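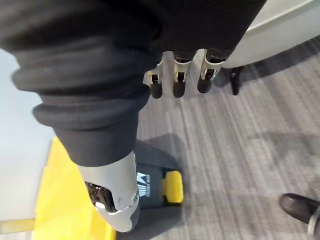
Scurvy was for sailors, my sister said down the phone, and I should stop reading symptoms on the internet and go to bed. Fair enough. It was gone eleven where she was. But my gums had bled on the toothbrush three mornings in a row, and there was a bruise on my shin the colour of an eggplant that I had no memory of earning.

I should explain my diet. I was twenty-six, I had just started nights at the cold store in Toltach, and I was saving for a ute. So I ate noodles. Noodles at six in the evening when I got up, a cheese toastie in the break room at one, and noodles again when I got home, with the curtains taped shut. I had worked out (on the back of a rates notice!) that I could feed myself on practically nothing if I stuck to what was on special at Drindov, and what was on special at Drindov was never, ever an orange.

Anyway, I found a book. It was in the free box outside the Kamel library, an old nutrition text with the cover gone, 481 pages and a smell like a wet dog. I took it on shift and read it between trucks. I'd always thought vitamins were just sort of known, the way the boiling point of water is known, and it was a shock to find how long people had muddled along. Sailors had been told about lemons, and then somebody swapped in limes, and the juice was boiled in copper and did next to nothing, and for ages the clever view was that scurvy came from bad tinned meat. Then a couple of blokes in Norway fed guinea pigs on grain, and of all the animals to pick they'd picked one that can't make its own vitamin C. Rats can. Dogs can. Me and the guinea pig, no chance.

I got a bit evangelical after that. I told the forklift drivers. I told the woman at the servo. I rang my sister back and read her the whole bit about the guinea pigs while she was trying to park.

Locker 12 had been empty since I started, so I turned it into a sort of pantry: capsicums, a bag of mandarins, a jar of sauerkraut that got me spoken to. I also bought a tub of Tenel tablets, the big orange chewable ones, 300 to the tub, and ate them like lollies until my stomach made its feelings known.

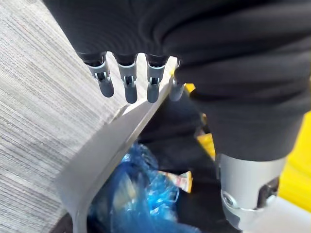 Eat the capsicum and leave the tablets alone, the doctor in Kamel told me when I finally got an appointment, and she said it without looking up from her keyboard. I'd come in ready to give a lecture. I had the book in my backpack with bus tickets marking the pages. She let me get as far as the limes, then asked if I flossed.

I did not floss.

She took blood all the same, and looked at my shin, and asked what I did at work. I said I mostly walked up and down between pallets in the dark. She asked if the pallets were about shin height. I said I'd like to wait for the bloods, thanks.

The results came through while I was on shift. My vitamin C was low, which I want on the record, and my sister has been informed. Low, though, and a fair way off scurvy. My vitamin D was the one the doctor was cross about, and I'd skipped that chapter completely because it was mostly rats and lamps.

So I went back and read it properly, sitting on the loading dock after knock-off with my sleeves rolled up and my pasty arms in the sun. The truck from Drindov pulled in, bay 1005, and the driver asked what I was up to. I said I was making a vitamin. He asked if I wanted a hand with the roller door first.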